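We use cookies to remember your region and what you were reading. Manage preferences | Accept

Livlow Bench Notes
Thu 7 March
By Orla Hegarty

The Tirnilura Two-Hand Package: A Buyer's Review

Every equipment salesman I've met has shown me a robot waving. I have never needed one to wave. I needed to know what it costs to have a humanoid upper body pick up something awkward, and what line of the budget I'd forgotten.

The Tirnilura package is sold as hands, wrists and the control software, fitted to whatever humanoid you already own or have been talked into. The quote that landed on my desk covered the hands only. Delwyn Partington in purchasing read it, asked where the rest of the robot was, and went to lunch.

We went to see one at work at Clurnley, the integrator that would be doing our install. I asked for fruit, on the theory that fruit has no marketing department.
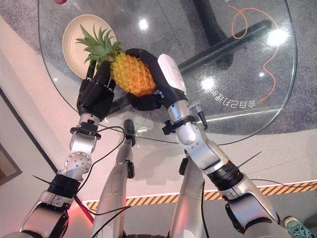 Two hands on the pineapple, with the plate just behind it.

A pineapple is a fair thing to ask about. It's knobbly, it's top-heavy with leaves, and you can't approach it from just any angle. The fingers are the best part of the package. They're jointed along their length and they wrap, where the two-jaw gripper we have now simply pinches and hopes. With one hand up near the crown and the other curled around the lower end, the hold looks a lot like mine in the produce aisle, minus the sniffing.

The software is less lovable. It's called Seol, it has a seat license, and the seat is for one person. If Jadwiga Głowacki programs on the morning shift and Kyrylo Hrytsenko on the afternoon shift, that's two seats, even if they share a chair. The manual is 113 pages long, and I'd swap most of them for one decent chapter on recovering from a dropped part.

What it costs

The extended service plan is $2,270 a year. You can decline it, and the sales rep will look at you as if you'd declined a parachute. I'd take it for the first year and argue again in September. Spare finger joints are $128 each and they do not come in the box. Order a few with the main purchase, or learn what overnight shipping costs. Lead time on ours was quoted as 7 weeks, measured from a date that kept moving.

Then there's everything the quote leaves out. Budget for cable management, properly, as its own line. These arms trail thin black cables, and a cable hanging in a loop will find something to catch on. Budget for floor tape and for somebody's afternoon to put it down. Budget for a work surface too. Clurnley had a glass table, very handsome, full of ceiling light reflections. I'd ask any vendor how their vision system feels about glass before I let it near mine, and I'd get the answer in writing.

Chutima Duangkaew, who will have to keep this thing running after I've moved on to reviewing shelving, spent most of the visit looking at the wrists. She liked that the hardware is out in the open, with the screws in plain sight on the joint housings. She did not like the connector on the side of the right arm, which has a short cable and sits right where she expects an elbow to bump it. I've put a guard on our list. It isn't in the catalog, so price it as a custom part.

One hand or two?

You can buy the package with a single hand, and the saving is tempting. For small, light parts I'd consider it. A single hand can get itself around a pineapple, leaves and all, so don't let anyone tell you the fingers aren't long enough. My worry is what happens at the far end of anything long, where the weight wants to go its own way. If your parts are longer than they are wide, get the pair.
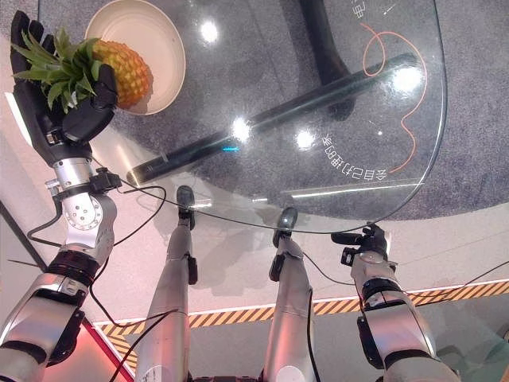 Should you buy it?

If you handle odd shapes in small batches, yes, with spares and a second seat. If you move identical boxes all day, buy a conveyor and spend the change on better coffee. We've asked for a revised quote with the whole robot on it. Delwyn is waiting for it with a ruler and a red pen.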